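Project report: trying out the Skaltard hand-held gripper kit
Group 2, Robotics Practice, spring term

What we were supposed to do

The task was to pick a data collection kit a small lab could rent or buy, use it for a real task and say if it's worth the money. We picked the Skaltard starter kit, sold by Florkholm. Two hand-held grippers, marker blocks, cables, a calibration sheet, recording software on a license. No robot needed for the recording part, that was the whole reason we went for it. Robot time in the department is booked till the end of term.

We had the kit on loan through January. Report is a bit late because of the software, see below.

Getting started

Unboxing to first recording took us one afternoon. The manual says 30 minutes. No way, not with the license thing. You have to register each gripper seperately and the page kept timing out. After that it went OK.

Calibration is the good part. Put the sheet flat, wave both grippers over it slowly, wait for the beep. We redid it every morning even though the manual says once a week is fine. Did not test whether once a week really is fine. Should have.

The grippers are light enough to hold for a session. Trigger is stiff. One of us with smaller hands had to stop between takes and shake her fingers out, the other one didn't notice it much. Florkholm sells a softer spring as an extra, which seems cheap of them at this price.

The task

Small tabletop jobs, both hands. Pick up a cup, pass it from one gripper to the other, set it down inside a taped square. Then the same with the cup starting further away. We chose cups because the Goretti lab upstairs used cups for their baseline last year and we wanted to be able to compare.

Results

We kept 62 recordings. Threw out the ones where tracking dropped or where somebody forgot to press stop (more of these than we want to admit).

Tracking drops were nearly always the same thing – one gripper turned so far its markers faced away from the camera. Passing the cup is the worst for this, your wrists want to roll inward. Once we learned to keep the blocks facing up it got a lot better, but then you are moving like a person who is thinking about marker blocks. Not natural. That ends up in the data and we don't know how much it matters for training.

Bright light was another problem. Late morning the tabletop throws glare and the software complains. We moved most sessions to after 3 pm and it stopped complaining.

Cables: too short on our set, we ended up with an extension. There is supposed to be a wireless version. Not in our loan box, so no opinion.

Compared with the Kwok kit

Two of us used the Kwok kit in last year's course so this is from memory plus old notes, not side by side. Kwok has the better trigger, no question. Software is worse, you have to cut every recording by hand. Skaltard cuts at the start and stop press and names the files for you. For a group that just wants to record a lot, Skaltard wins. If your hands get tired fast, Kwok.

Support

Wrote to Florkholm twice. First answer came the same day and fixed the license problem. Second one (about the glare) was a link to the manual page we had already read.

Would we buy it

For a course, rent it. For a lab that will use it every week, probably yes, with the softer spring and longer cables included in the order from the start. Ask about the license first – ours was tied to one laptop and moving it meant another email.

Setup during a session, one gripper in each hand, cup on the table between them:

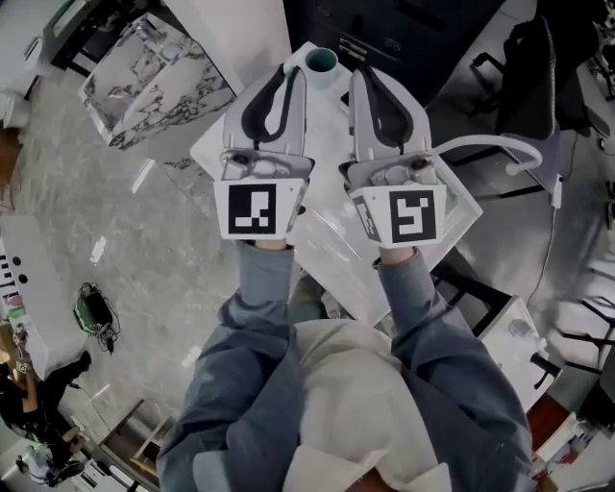 Still to do

Train a small policy on the recordings and see if the cup lands in the square. Check calibration drift over a full week. Ask the Goretti people for their raw files, the ones we have are only the summary. Return the kit with the sheet NOT folded.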